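Teaching by hand: an afternoon with Uliana Ivanyshyn

5/16/19
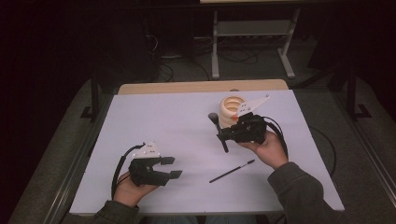 How do you teach a robot a job without writing out every step? You do the job yourself, over and over, with something in your hand that records what you did, and the robot's software learns from the recordings.

That's the short version, anyway. I got the long one from Uliana Ivanyshyn, who runs the demonstration work at Prekosura, up a flight of metal stairs on the Prellbridge estate at the edge of Beltthorpe. I'd gone with a list of tidy questions and used perhaps half of them, as she's one of those people who answers the question after the one you asked.

She started out in the same trade as a lot of the people I talk to for these pieces, programming big arms that put the same part in the same place all day. "I liked it," she said. "You'd write down a position, then another position, and the arm would go there until the end of time. But move the part by the width of your thumb and you were back at the keyboard."

So what changed? "I got bored of measuring things," she said, and laughed. Then she gave me a proper answer, about a job she'd had sorting small household bits into trays. The items were never lying the same way twice. She spent most of a winter writing rules for it, and every rule had a second rule hanging off it for when the first one went wrong. A colleague suggested they just show the thing what to do. "I thought it was a silly idea. I was quite rude about it!"

There are two main ways of doing the showing, and she has used both. In the first you drive the real robot from a distance. You hold a pair of controls, the arms copy you, and everything gets saved. In the second you leave the robot out of it and hold the grippers in your own hands, as if somebody had taken the ends off the arms and passed them to you. You squeeze the handle, the fingers close, and you pick up the pen or the cup or whatever it is that day.

I asked which she preferred, expecting her to be diplomatic.

"Hand-held, for nearly everything on a table. It's so much quicker, and you can feel what you're doing. When you drive an arm remotely you've lost your sense of touch, so you go slowly, and then the robot learns to go slowly. It learns your nerves as well as your skill. I've watched a robot hesitate over a cup in exactly the way the person who taught it hesitates."

She isn't against remote control, though. With the arm itself doing the moving, you know for certain the arm can reach. A person holding a gripper will happily twist a wrist into some position that no robot of hers could get to, and then that recording is no good to anybody. "People lean, too. They shuffle their feet, they come at it from the side. The arm is bolted down. You have to keep reminding yourself that you are bolted down."

The hand-held grippers have dotted marker plates on top, and those are there for tracking. The software needs to know where each gripper was and which way it was pointing at every moment. I said they looked a bit like shark fins and she said everyone says that.

We talked for a long while about what makes a good demonstration, and this was the part I'd have happily stayed all evening for. New people, she told me, try to be perfect. They make one lovely smooth movement and repeat it exactly, same cup, same spot, same angle. The robot then learns that one lovely movement and falls to bits if you nudge the cup.

"I want variety. Put the pen down crooked. Start with your hands too far away. Go in at a bad angle and then fix it, because the robot is going to go in at a bad angle one day and it needs to have seen somebody get out of trouble."

Does that mean recording mistakes on purpose? "Recoveries on purpose," she said. "Dropping something and walking off to make tea is a mistake. Dropping it, finding it, picking it up again and carrying on - I'll keep that one, thank you very much."

The numbers surprised me. For one tabletop job in March, which was nothing fancier than picking up slim objects and standing them in a container, the team kept 2,056 demonstrations. They'd thrown out 591 others. I asked what was wrong with those and she pulled a face. Sleeves over the markers, mostly. Hands that went out of the tracked area, or people who'd begun chatting and paused with the gripper in mid-air. (I would be hopeless at this. I talk with my hands.)

Her sessions are kept to about 80 recordings a person, and after that they swap over or stop. It's tiring in a funny way, she says. The gripper isn't especially heavy, but you're thinking hard about something you normally do without thinking at all, and after a while your own hands start to feel strange to you. "I went home once and couldn't pick up my fork properly. I was squeezing it like a handle."

I had a go, of course. She put me on an easy one and told me to forget she was there, which I couldn't. My first attempt I closed the fingers too early and shoved the thing along the table. The second I got hold of it and then had no idea what to do with my other hand, so I held it up in the air like somebody waiting to be asked a question. By the third I was rather pleased with myself. Uliana watched it back and said it was "very decorative".

The other hand turns out to matter quite a lot, by the way. Even when one gripper has nothing to do, it's part of the recording, and if it wanders about then the robot's other arm will learn to wander about. She asks people to park it somewhere sensible and open, and bring it in only when there's a reason to. It took her a few ruined batches to work that out. The software they use for looking through the recordings is called Niven, and she's set it up to show the left and right hands separately so that a roaming one is easy to spot.

I wanted to know whether it ever feels odd, being copied. She thought about that one for longer than any of the others.

"A bit. We had 3 of us teaching the same task and I could tell you, watching the arm, who it had got a movement from. There's a little tilt I do before I let go. I didn't know I did it! Then I saw the robot doing it and I thought, oh, that's my mum, that's how she puts down a spoon."

What about the jobs it doesn't suit? She was quick with those. Anything that depends on feeling weight or stiffness is hard, since a recording of where your hand went says very little about how hard you were pushing. Cloth is a headache. And if the part always arrives in the same place, facing the same way, she'd still write down the positions like she used to and be home by four.

I asked what she would say to a small workshop wanting to try it. Her advice was to pick one dull task with two objects, and have more than one person do the teaching, preferably with at least one left-hander among them. Look at the first few recordings before you make any more, too. She once let somebody work a whole day with the tracking set up wrong, and she still feels bad about it.

Before I left she wanted another go at a placement she hadn't been happy with that morning, so my last few questions were asked to the side of her head. She answered the first two. Then she said "hang on, hang on", and I put my notebook away and let her get on with it.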